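When the Gripper Won't Let Go of the Pushpin

Our two-armed setup at Jaltcombe pins notes to a cork board, a job any office manages without 400 lines of configuration.
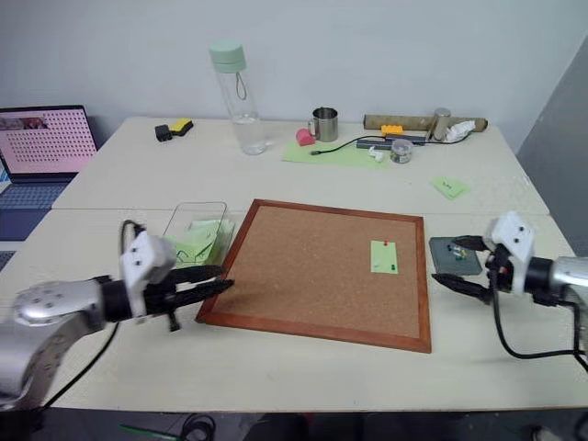 One afternoon in April the right gripper picked up a pin, pressed it in, and kept pressing. The log said "release complete." The fingers disagreed. If yours does this, work in this order.

1. Hit the stop button first. Keep your hands out until the arm power is off. A pin held by a stuck gripper is a very small spear.

2. Check the cable loop at the wrist. Ours had enough slack at rest and none at full reach, so the connector backed out just far enough to drop the open command.

3. Reseat the connector, then move the arm by hand through its whole reach. Watch the loop the entire time — that includes the boring part.

4. Find the timeout in the Wondier controller. Ours assumed success after 2 seconds of silence, an optimistic outlook I don't share. Set it to fault and stop.

5. Run 30 open-close cycles with no pin, then try one pin in scrap cork.

Log the fault even if it clears. Ours had cleared twice before.

Comments (3)

Same thing on our Cadow arm. It was the cable.

Does step 4 work on the older Bråten firmware?

Step 1 should be in bigger letters. Ask my thumb.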